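May 9, 2018

Got in before the coffee machine had finished its own startup routine, which these days is longer than the arm's. The plan was to replace the finger pads, check the zero on the gripper and be folding again by ten. I have written that sentence in this diary before, I think in March, and I was wrong then too.

The trouble since the start of the week has been the pinch. The fingers come down on a towel, close, lift, and come away with either nothing at all or two layers when they were asked for one. Bianca blamed the towels. I blamed the software. Raluca, who wrote the software, blamed the gripper, and being the only one of us who had looked at any numbers she got her way. So I spent the day on the gripper.

Pads first. The old ones had gone shiny, and I could slide a sheet of paper out from between the closed fingers without much of a tug. Two screws a side, the small hex, the one that lives in my shirt pocket because it does not survive in the drawer. One screw came out like butter. The other had been put in with threadlocker by someone with strong feelings, possibly me. I held a soldering iron to it for a bit, said a few things to it, and it gave. New pads on, no threadlocker this time. I will regret that around the next service and I am putting it down so I know whom to blame.

Our service sheet says pads every 3000 cycles. Sima has always run on the theory that the sheet is for other people. (Sima is the cell. Anca named it after an aunt who folded everything in the house, including things that were being worn.) I went back through the log and the last pads had done a fair bit more than that. I wrote the true figure on the sheet and put the sheet at the bottom of the pile.

Then the zero. Jog down slow, stop above the cloth, creep the last bit with my thumb on the pendant and my other hand on the stop. The table height in the file was off from the real table. Not by much, but a towel isn't much either. We put the green cloth on after the height was last taught, and all of us stood there admiring how nice it looked, and not one of us changed the number. So for weeks the arm has believed in a slightly lower table and has been pressing politely into the felt every time.

I retaught it at all four corners and the middle. The near left corner disagreed with the rest, so I did that one over, and it still disagreed, and then I found the cloth was bunched underneath. Pulled it tight, clipped it, did the whole lot again from the beginning. That was the morning.

After lunch I put out the tan towel, the one with the woven border, folded on the diagonal because that is the fold it hates. Brought the fingers down over the middle and parked them just off the terry to have a look at the gap. 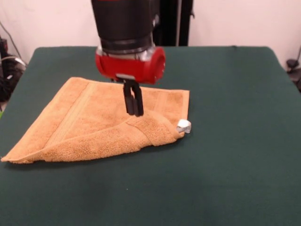 Closed up, the fingers should be parallel, and they were a hair open at the tips. I had seated one pad a touch proud at the top. Off again, on again, and this time I pressed it flat while I tightened it, the way it says to in the instructions I had been using as a coaster. Better after that. I ran 30 pinches with the feeler under the left finger and stopped when I was bored and the reading was not changing.

Oana came by from Sumbridge at two to see how it was going, and of course that was when it faulted. Joint limit on the wrist. It was a good, loud, well-timed fault. She asked whether it did that often and I said it was part of the check. She wrote something down. I would give a lot to read that notebook.

The fault was the cable. I had moved the tie on the gripper lead to get at the screws and put it back one notch too tight, so I went and undid the limit I had widened in a panic, put that back where it belonged, and gave the cable some slack. Turned the wrist all the way over and back by hand mode, slowly, watching the loop. It clears. I marked the spot on the lead with a paint pen so the next person has no excuse, and I am generally the next person.

Constanza rang from Plistent about the spare fingers. They are on the way, as they were last time I asked. She says 5 working days. I did not ask from when. I did ask for a second set of pads, and she wanted to know if we were eating them.

Ran real folds from three until I got hungry. Closing force down a notch from where it was, approach speed down too, and a short pause after the fingers shut, before the lift. The pause is Raluca's idea and I was rude about it, and it helped more than anything I did with a screwdriver. Single layer came up nearly every time. The diagonal still gets two layers if the crease sits right under the fingers. I don't know what to do about that one. Maybe come in at an angle. Maybe stop folding them on the diagonal, but Anca wants it in the test set and she has the keys to the office.

Wiped the cloth with the lint roller and used up the roll. Need more rolls. Backed up the new table heights in two places, and wrote the date on the tape on the controller over the old date, over the date before that.

Tomorrow: grease on the fingers' slide, the tie on the lower cable, ask Bianca where the good feeler gauge went. Also ring Sarnora about the stop button, which sticks a little on release.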